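Drekance manipulation project
Minutes, July progress meeting, 10:00, small meeting room and by call

1. Minutes of the last meeting
Accepted with one correction: the Lưu baseline was trained on 2608 demonstrations, and the earlier figure left out the second batch.

2. Microwave task in simulation
Kitchen scene, top view, hand at the microwave door: 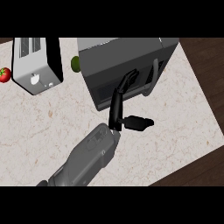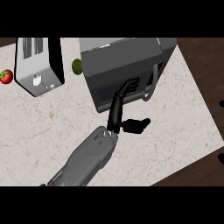

The policy was run for 823 episodes with randomized counter layouts. Failures were sorted by hand. The largest group is contact made on the door itself, left of the handle, with the fingers never closing on the bar. The second group is timeouts during the approach.

The Modton group asked if the contact reward is too generous, as it pays for touching any part of the door. Agreed that this is likely. The reward will be limited to the handle and the run repeated with the same seeds. The old checkpoint is to be kept for comparison.

There was some discussion of whether the small items on the counter matter. No clear effect so far. Left open.

3. Reltley transfer test
Not started. The hand controller still drops commands above a certain rate, and the logs from 8 of the 31 trial runs are incomplete. Those runs will be repeated before any numbers are shared outside the project.

4. Write-up
Methods section is drafted. Results wait on item 2. It was asked that the failure groups go in the main text and the full table in the appendix. Agreed.

5. Other business
Storage on the shared drive is nearly full. Old rendered video may be deleted once the episode logs have been checked.

Meeting closed 11:15.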